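Ticket 1615 - Play market basket tips and won't sit level on the round table
Status: Closed
Opened: August 18, 2021
Category: Play equipment, Wilness room
Product: Mivberg play market set, black wire basket with toy produce

First message

Hello, and thank you in advance for reading all of this, as I know I go on a bit. We bought the Mivberg market set through Grarton for our playroom and on the whole it has been a real favourite. The children run a greengrocer's with it most mornings and the prices are outrageous. My trouble is with the wire basket. When it's on the round beige table it leans over to one side, and once it has its fruit and veg in, the lean is bad enough that the long green vegetable slides along the top and ends up on the floor with everyone diving after it.

I've tried turning the basket around and I've tried a different spot on the table. I also gave the bottom of it a gentle press with my hands in case a wire had bent, but I didn't want to force anything and make it worse. Is it meant to have little feet? I can't see any on ours, and the box went out with the recycling weeks ago (my own fault entirely).

Reply from Mivberg support

Thanks so much for writing in, and please don't worry about the length, it helps us. There are no feet on this basket, so you haven't lost anything. Could you tell us whether it leans the same way when it's completely empty, and whether it does so on another flat surface, such as a kitchen bench or the floor? A photo of it on the table with the produce in would be a great help too.

Second message

I emptied it out and tried it on the bench in our kitchen, and it sat beautifully. I couldn't make it rock at all. Then I carried it back, put it on the round table empty, and it was nearly as good, with only the tiniest wobble if I poked the rim. So now I'm wondering if I've been blaming the basket for something the vegetables are doing! The photo is attached. I packed it the way the children do, which means the yellow fruit goes in first and the long green one is laid across the top like a lid.

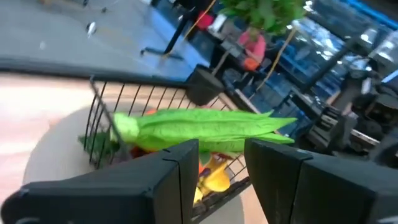

Attachment 1: Basket on the round table, green vegetable across the top.

I should add that the green one is by far the most popular thing in the shop. Half the room says it's lettuce and the other half says it's corn in its husk, and I've stopped giving a ruling. Whichever it is, it's too long to go in lying flat, and that's how it has come to live on top.

Reply from Mivberg support

Thank you, that's a very useful photo and a lovely-looking greengrocer's. From what you've told us about the bench, we don't think the wire is bent. We'd like you to try four small things, one at a time if you can bear it, so we know which one did the trick.

1. Take everything out and check for anything small caught between the wires or stuck underneath.
2. Put the heaviest piece in the middle, flat on the bottom, with the small orange pieces on either side of it.
3. Stand the long green vegetable on its stem end, leaning on the rim, with the leaves up.
4. Lay a thin non-slip mat under the basket. The Bezerra shelf liner, item 397, can be cut with ordinary scissors and is grippy enough for a smooth tabletop.

If it still leans after that, let us know and we'll send a replacement basket under part number 593. You needn't return the old one.

Third message

Well, I was good and did them in order. Number 1 gave me a bit of dried play dough stuck to the underside, about which the less said the better, and scraping it off got rid of the tiny wobble. Number 2 made the biggest difference by a long way. With the weight down in the middle the basket sat level, and I could bump the table with my hip without anything going over. Number 3 works a treat when I do it, but the children like their lettuce (or corn) lying down, and I don't expect to win that one. It does slide a little when it's on top, though it stays aboard now.

I haven't got the liner yet. I've put a damp facecloth under the basket in the meantime and it's holding nicely, so please don't send a new basket on our account. I'll order the liner with our next lot of paint.

Reply from Mivberg support

That's great to hear, and thank you for going through it all so patiently. A facecloth is fine for now, just lift it at the end of the day so the tabletop can dry. We've closed the ticket, and you can reopen it by replying here any time before the end of August.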